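News > Politics > Local Government

The Election That Came Down to a Box of Envelopes

Cordier has 3 traffic lights, one bakery and, since December, two people who each believe they won the same council seat. The first count put the challenger ahead, 207 to 195. The second never finished, on account of 16 absentee ballots that spent election night in a supply closet at Jorkia Elementary.

The county sent the matter to a judge in Indamon. The judge sent it back with a note about proper procedure — a subject on which Cordier has lately become expert. Both candidates now attend every council meeting. Both bring a nameplate. The clerk records them as "present, in some capacity." 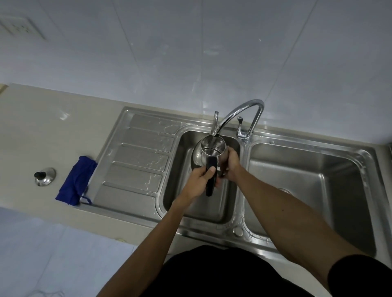
What the two sides disagree on, beyond arithmetic, is water. The incumbent wants to keep buying it from Idow Utilities under a contract signed when the town was smaller and more trusting. The challenger wants to let the contract lapse and reopen the municipal wells. It is a dull question until you hold a kettle under the kitchen faucet and start thinking about who sends the bill. Residents have been thinking about it a good deal, mostly out loud and at the bakery.

The judge will hear arguments again this spring. Until then the seat is vacant, the contract renews itself month by month, and the closet at Jorkia Elementary has a new padlock. The key is kept at town hall, in an envelope.

14 comments | 61 shares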